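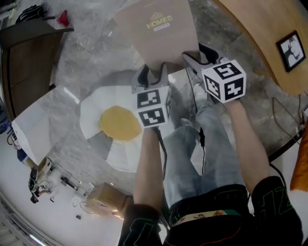 Figure 3. An operator working with two hand-held grippers on a sheet of cardboard lying on the floor. The cubes with square markers are mounted near the grips.

4. Changes in the daily work

4.1 From packing to showing

In this section we report how the work of the packing staff at Urnitz changed after the company started to prepare the automation of its returns hall. Urnitz handles returned household goods for several online shops. Before the project, an operator opened the parcel, checked the article, folded or flattened the packaging and decided if it could be used again. The folding and flattening of cardboard was the part which the management wanted to give to machines first, as it is the part that fills most of the shift and is the least liked.

The way chosen by Urnitz was to let the operators record the task by themselves. The operator holds one gripper in each hand and does the work only with these (Figure 3). The position of each gripper is taken from the markers on its cube. The recordings are later used to train the two-armed machine, which in the hall is called Pendance, after the name of the software. During our study the machine was not yet used in normal production. What we describe is therefore the period in which people work for the machine, before they work beside it.

We followed this period with interviews, with observation during the shifts and with the reading of the shift notes. Most quotations below come from Orlando Tello, who packed for Urnitz before he became a recording operator, and from Julián Villalobos, who is the shift leader for both groups. Both have read this section and agreed to appear with their names. Other operators preferred not to be named, and we refer to them only as operators.

4.2 The hand becomes slow

The first change that every operator spoke about was speed. A sheet of cardboard which a trained person turns over with one movement of the wrist must now be pressed, pushed and lifted with two fingers that do not feel. As Figure 3 shows, the operator can put both tips against the same edge of the sheet, and this was in fact a method that many of them found alone, without instruction. With one gripper the sheet turns around the contact point. With two, it goes straight.

Tello described his first weeks as follows: "I was good at this work. I could do it and talk with my neighbor and think about dinner. Then they give me these things and I am like my own child with a spoon. My back was tired, but more than my back, I was angry." He told us that the anger went away when he stopped to compare the two tasks. He now considers them different jobs which by chance use the same cardboard.

Not all operators made this separation. One woman, with a long time in packing, returned to the normal line after a short trial. She said that she did not want to become bad at something she knew. The company accepted it without discussion, but the shift note for that day says only "not suitable," and she was hurt when she learned of this. We return to the wording of such notes in Section 5.

4.3 What counts as a good recording

In packing, the quality of the work was visible to the person who did it. The box was closed well or it was not. In recording, the quality is decided later, by people in another building. The target was 200 accepted recordings for each operator per week, and the first complete set for the cardboard task had 2000. In the first week of September, one operator had only 59 accepted. He had not been told that a recording is rejected when the markers are hidden for too long, and he had the habit to turn his wrists inward, which covers them.

This case changed the practice in the hall. Villalobos asked that rejected recordings come back with a reason, and that they come back on the same day. "You cannot tell a person on the second week that the first week was for the trash," he said. After some discussion the engineers agreed. The reasons are short, for example "marker hidden" or "too fast at the end," but the operators told us that the hall became calmer after this.

A second point is what we call the clean movement. At the beginning, operators tried to make each recording as perfect as possible, and they stopped and started again when the sheet slipped. The engineers later explained that they also wanted the slips and how the person recovers from them. Several operators found this hard to believe. In their former work a slip was a fault, and it was counted. One of them continued for a long time to delete her own mistakes before sending, and said she would feel ashamed if somebody watched them.

4.4 Place, body and equipment

Part of the recordings is made in the hall and part in ordinary rooms, on ordinary floors, so that the machine does not learn only one surface. Much of the work is done on floor level, and for this reason the body is bent for long periods. The rule of the company is a pause after 40 minutes. We observed that the pause was respected in the hall, where Villalobos was present, and less in the rooms outside, where the operator works alone and wants to finish the set.

The cables were the most frequent topic when we asked about equipment. Each gripper in use has a cable that hangs or runs down along the body, and the operator must learn to move so that it does not pull. Tello guides the left one along the leg. Another operator puts both behind the back. The supplier, Ticona, has offered a version without cable, but the operators who tried it found it heavier at the wrist – and some of them asked to have the old one back.

Hands were the second topic. The operators had no strong pain, but they reported stiff fingers in the evening, mostly the thumb. The doctor who visits the company had a form for lifting and a form for screen work, and none for this. For some months the recording operators filled in the form for lifting, where almost no question concerned them.

4.5 Who owns the skill

We asked all participants what they think will happen when the machine is ready. The answers were less dark than we expected, but they were not simple. Some operators believed that the flattening of cardboard will disappear as human work and they did not regret it. They regretted more the short talks between the tables, which had already become fewer, because talking during a recording leads the eyes away from the hands.

Tello put the question in another way. He has shown the machine how he opens a stuck corner: he presses it down first, and pulls only afterwards. He learned this from an older colleague. "Now it is in the machine, and it is also in the next machine, in a town I don't know. Nobody will say that it came from her." He did not ask for money for it. He asked if there could be a list of names. At the time of writing, Urnitz had no answer to this request.

The pay of the recording operators is the same as in packing, with a small addition for work outside the hall. The contract between Urnitz and Wisden, the company which trains the models, describes the recordings in detail, their length, format and place of storage. The persons who make them are mentioned once, as "trained staff." Villalobos showed us this line and remarked that the training had been done by the staff among themselves, in the first weeks, before any manual existed.

4.6 The role of the shift leader

The work of Villalobos changed perhaps more than that of the operators. Before, he divided parcels and solved problems at the line. Now he translates between two groups who use the same words in different ways. When an engineer says that a sheet is "difficult," he means that the model fails with it. When an operator says the same, she means that it is tiring. In one meeting that we attended, both sides spoke for a long time about difficult cardboard before they noticed that they were not speaking of the same sheets.

He has started to keep a notebook with such words, and a copy is now given to new operators on their first morning, together with the grippers. It includes a page on the pauses, one on how to hold the wrists so the markers stay free, and one with the telephone numbers of the engineers. The last page is empty and new operators are asked to write on it what they did not understand. We used these pages, with permission, as additional material for Section 5.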